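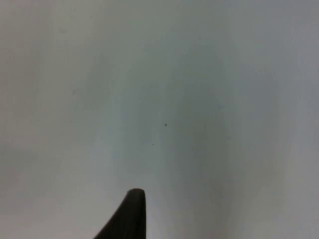

What is a desktop drawer cabinet?

A desktop drawer cabinet is a small piece of storage furniture with two or more drawers, made to stand on a table, a desk or a shelf. It keeps small things such as paper, pens, sewing goods and toys.

Desktop drawer cabinet

The desktop drawer cabinet (also table cabinet, small chest or drawer box) belongs to the family of case furniture. It differs from the chest of drawers mainly by its size and by its place in the room. A chest of drawers stands on the floor and has feet or a base, while the desktop cabinet usually has a flat bottom, sometimes with felt pads under the corners.

Form and parts

The outer part is called the case or the carcass. It has two sides, a top, a bottom and in most models also a back. Inside the case the drawers run on narrow strips, in grooves cut into the sides, or simply on the board below them. Metal runners are rare in this size because they take too much of the width.

The front of a drawer may have a knob, a pull, a cut-out for the finger or a small frame for a label. In cheap models the front is one piece with the drawer box. In better ones it is a separate board fixed from inside, and it can be changed when it is damaged.

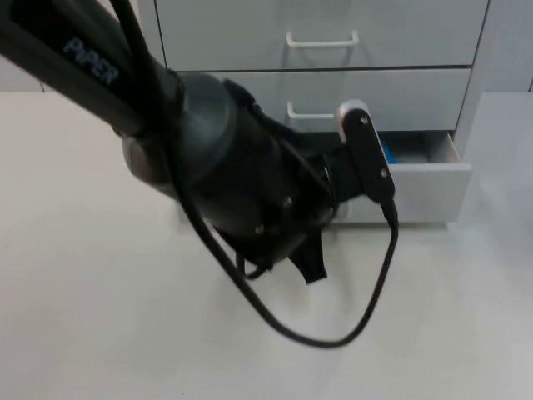 White drawer cabinet at the back of a pale table.

Materials

Older cabinets are of solid wood, most often pine, beech or lime. Later came plywood, fibreboard with a painted or foil surface, sheet steel and plastic. Cardboard cabinets, sold flat and folded at home, are light and cheap, but the drawers sink in the middle when they are filled with heavy things. White and grey are common colours in offices. For children's rooms the fronts are often painted each in a different colour.

Sizes

There is no common standard. Many makers take the A4 sheet as the starting point, so the drawer must be a little wider than 210 mm inside. The Skerholm model, with 4 drawers, has a height of 380 mm and is often copied by other workshops. Vondráček, a family firm, made nearly 3000 cabinets of a lower type with 2 drawers before it turned to kitchen furniture. Its cabinets can be put one on another, with wooden pegs in the top which fit into holes in the bottom.

Use

In the home the cabinet serves for letters, batteries, buttons, keys and medicines. In schools and nurseries it is used for crayons, counting pieces and building blocks. Wooden cubes are a usual content, as they fill a drawer well and are easy to put back. A shallow drawer holds one layer of cubes and the child sees all of them at once – in a deep drawer the lower ones stay forgotten.

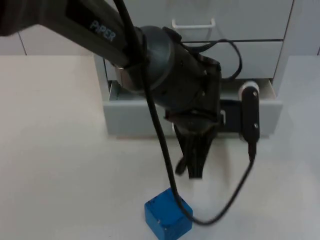

Blue wooden cube on a tabletop, in front of a drawer cabinet.

A light cabinet can tip forward when several drawers are open together. For this reason the heavy things are kept in the lowest drawer, and the cabinet is placed with its back to the wall. Some makers add a stop which holds the drawer before it falls out.

Care

Painted surfaces are wiped with a damp cloth and dried. When a wooden drawer runs badly, a little candle wax is rubbed on its lower edges. Plastic drawers need only washing in warm water.

Collecting

Old cabinets from shops and post offices are sought by collectors. The Uslow type, with brass label frames, is the best known of them. The Risico cabinet has a hidden drawer behind the lowest front, and examples with the original paint are hard to find.

See also: chest of drawers, filing cabinet, sewing box, toy storage

Last changed: October 7, 2019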